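Gorkholm Arm Build: Frequently Asked Questions
By Ctibor Doležal
2021-03-09
18 shares | 2 comments 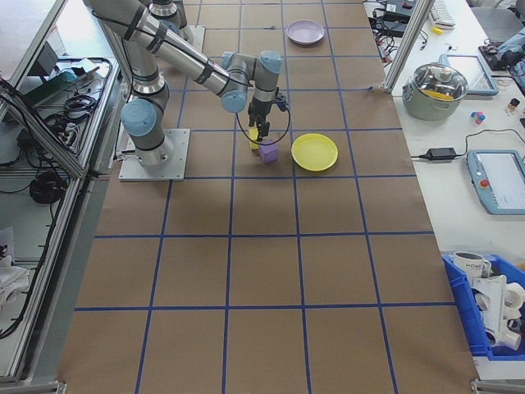 Geeta Sachdeva wrote in to ask whether the arm could be run in a garage with one ordinary outlet. It can. Put it on its own circuit if the garage has one, and keep the compressor off it.

Why tape a grid on the table?
The blue lines let you name a square and send the arm there. Kraft paper goes down first. Replace it when it wrinkles, then check your zero point again.

How is the arm held down?
It bolts to a square aluminum plate. Tighten the bolts in a cross pattern and go over them again after 8 hours of running.

Can I use my own blocks?
Yes. Start with small, light ones and measure them before you set the grip width.

My cable catches when the wrist turns. What now?
Leave slack at the wrist and strap the rest along the links – not across a joint. Run the full range slowly before you raise the speed.

Where do I get the Bustisus config files?
On the shop drive, in the Vondráček folder. The older Flelard files won't load on the current version.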